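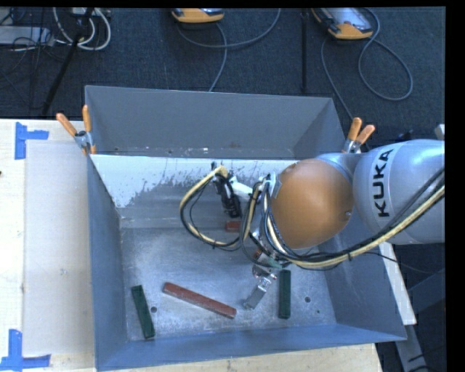 Automation & Shop Equipment > Buying and Budgeting

First robot cell for bin picking, what am I forgetting to budget for?

Posted by praststead_pete, 2/21/21

Hi all! I run the back half of a small shop called Praststead, and after years of hand-loading we're finally pricing a used arm to pick blocks out of a metal bin and set them on a table. The arm itself I think I understand. What worries me is everything hanging off it — hoses, cables, gripper, fingers, whatever holds the bin still. My boss wants one number by November and I'd like it to be a number I don't have to go back and apologize for.

We have two quotes. Skyrme is cheaper but it's the arm and controller and nothing else. Sedbridge includes a gripper and 3 days of setup. I've also been told to set aside up to 500 dollars for "small stuff", which sounds low to me, but I've never done this before. Do I need a proper bin fixture on day one, or can I get by with clamps? And is the cabling something I can do myself?

Bernd Petersen

Hi Pete, I went through this at my last job and yes, your small stuff number is low. Look at the arm in the photo up top and how much of what you see is cable and hose. There's a big loop standing out over the bin, and you want slack like that so the wrist can turn, but a loop can also catch on a bin wall. So put real money into cable management: a proper dress pack, decent brackets, and a spare set of whatever runs to the gripper. I didn't buy the spare set and we sat for a week waiting on one hose (I got to know the delivery driver pretty well).

On the bin, go with spring clamps to start! The orange-handled kind on the back corners like those are fine while you're still figuring out where everything goes. Tape the table too, so you can put things back where you had them. I'd only pay for a fixture once the layout has stopped changing, and for us that took two months.

Other lines I'd add to your sheet: extra fingers, a guard or fence, a safety review by somebody outside the shop, and training for a second person. That last one gets cut every time and then the one trained person goes on vacation. Also think about the bin itself. A long flat finger that can get down near the floor in a corner is a different purchase from one that only grabs off the top of a pile, so send both vendors your real bin and real parts and ask them to pick the last piece out of a corner. I'd lean Sedbridge if the setup days are on site. Ask them that in writing.

flomel_fan

get the cheap one. you can always buy a gripper later, we got ours from Flomel and it works ok

praststead_pete

Thanks Bernd, super helpful. I called Sedbridge and the setup days are on site, but travel is extra — so that's another line on the sheet. I'm boxing up a bin and a handful of blocks for both of them this week. @flomel_fan which gripper did you get, and did it come with the mounting plate?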